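Grunport Kitchen Lending Shelf - Frequently Asked Questions

What can I borrow?
Small kitchen things: cutting boards, bowls, trays, spatulas, boxes. We do not lend knives or anything electric. The full list hangs next to the door.

How long can I keep the items?
You may keep them 22 days. If you need more time, write to Nasrin Kermani before the period ends.

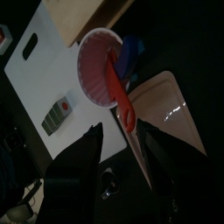
Is it allowed to put plastic boards in the dishwasher?
Plastic boards can go on the lower rack, but wooden boards must be washed by hand and dried standing up. Please return every piece separately and not one inside the other. A utensil left in a bowl, like the red-orange one in the white bowl with the pinkish-red inside, is easily forgotten when we check the list. Boards with a handle slot, such as the white one, can be hung on the hooks.

Do I pay a deposit?
Yes, 11 euros for each loan, no matter how many items. You receive it back when everything is returned. For a lost tray we keep the deposit - for a broken one also.

Can I give you my own things?
Gladly, if they are clean and complete. Farhad Abbasi receives donations until 30 minutes before closing time.

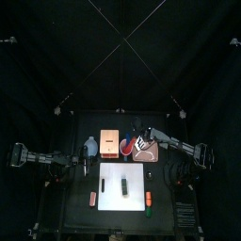
Light blue rubber bulb and light wooden box, at the back of the table.

Who do I ask if I don't find an item?
Ask Parisa Amini at the desk. In September the desk is open only in the morning.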